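Cutlery Drawers: Notes from the Faltwood Open Day
Household advice from the Bornstead Centre for Home Skills

The Centre took part in the open day held at the Faltwood workshops in July 2018. A total of 262 visitors attended the demonstrations, among them a good many members of our own household classes. The robot bench, where table settings were laid and put away, drew the longest queue of the afternoon, and several members asked for the points raised there to be set down in writing. They are given below, together with our usual advice on the care of drawers.

Before you begin
Clear the worktop beside the drawer and open the drawer fully. A half-open drawer hides the back third of its contents, and knives are easily knocked against the front panel. The demonstrators at Faltwood observed the same rule.

Dry all cutlery by hand before it is put away. Water left between the tines of a fork will mark an untreated pine base, and such marks seldom sand out cleanly.

Handling knives
Take a table knife by the handle and keep it level until it is over the drawer. Lower it; do not drop it. Visitors remarked on how slowly the arm was set to move, and the same pace is recommended to anyone teaching a child to lay or clear a table.

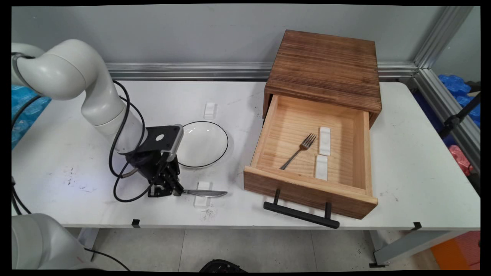
Arranging the drawer
Keep one kind of cutlery to each section and lay all handles towards the front. Where a drawer has no fitted tray, small loose holders will serve, and they may be moved as the household's needs change. Measure the inside of the drawer before buying any. The members' kitchen at Plusau has drawers of three different depths, and 27 holders had to be returned last year.

Everyday pieces should be kept to 12 of each kind at most. Serving spoons and carving knives are better stored elsewhere.

Care of wooden drawers
Empty the drawer twice a year and brush out the corners. Wipe the base with a cloth that has been well wrung out, and leave the drawer open until the wood is dry. Dark or scorched finishes should be dusted along the grain. Abrasive pads must not be used on them. If the drawer sticks, rub a little candle wax on the runners. Check the screws of the handle at the same time and tighten them from the inside.

Further sessions
The Ramasamy leaflet on kitchen storage, of which nearly 131 copies were taken at the open day, has been reprinted and may be collected from the Bornstead front desk. Requests for a place at the next Faltwood demonstration should be made in writing to the same desk.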